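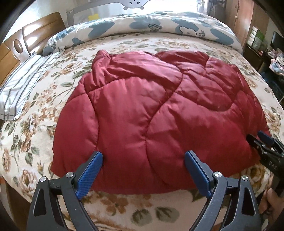

Bedroom work, Mendport: handheld grippers at a folded comforter.

Print this page | E-mail this page

Clonlow Home Handling Project
Equipment progress report, March

Collection in bedrooms continues with the handheld grippers. Bedding remains the largest task group, and 108 sessions are logged to date.

Spending. We bought 6 grippers from Lozano at $700 each, and all are in use. Spare finger pads came out of the supplies line. The pads wear faster on quilted covers than we budgeted for, so we ask to move $40 a month from travel to supplies.

Planned purchases. The arm for the lab bench is still on hold. Pririne has quoted a lead time longer than the one in our original plan, and the mounting plate is priced separately. We would like to place the order before the quote lapses and pay for the plate next quarter.

No change to the staffing budget. A revised equipment table will go out with the next report.

Contact the Clonlow project office, Mendport | Back to top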